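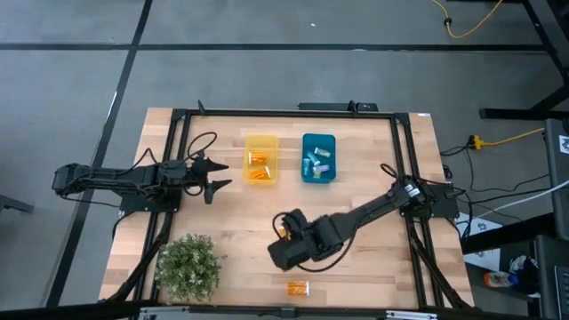
Home Workshop Guides Reviews Forum Contact

Guides > Two-arm kits > Sorting bottles into bins

Last updated: January

Setting up the Volto two-arm kit for a sorting job

I've had the Volto kit bolted to my butcher-block table for 5 weeks now, and the job I keep coming back to is sorting small bottles and containers into a pair of bins. It's a great first task (and a good way to find out what you stuffed up in the setup!).

Start with the rails. They go down both sides of the table, with one arm on each side, facing in. Leave the bolts finger-tight until both arms are on, then nip them up a little at a time. I did mine up hard straight away and had to undo the lot.

Next, the bins. Put them side by side towards the far edge, where either gripper can get over them without the elbows meeting. I use yellow for the orange bottles and dark teal for the pale containers – the colours are different enough that the camera software never argues with me about which is which. The stuff to be sorted goes on the open part of the table, closer to you.

Cables! Each wrist needs a loop with some slack in it. Swing the arm through its full reach by hand with the power off, and if the loop goes tight anywhere, give it more. Wakana Takagi on the Flimata forum reckons you should do this twice, and she's right.

Now teach the pick. Lay a bottle on its side, lower the open gripper over the middle of it, and save the position. Do the same above the bin, then run it at speed 4. The dial goes to 9, but leave that alone for a while.

I keep a bushy little plant on the near left corner of the table as something to steer around. Mark it as a keep-out zone in the Carrasco app before you run both arms together.

At $2440 it's not a cheap hobby, but I'd buy it again. My one gripe is the printed manual, so grab Sioned Ellis's setup notes and keep them open on your phone while you work.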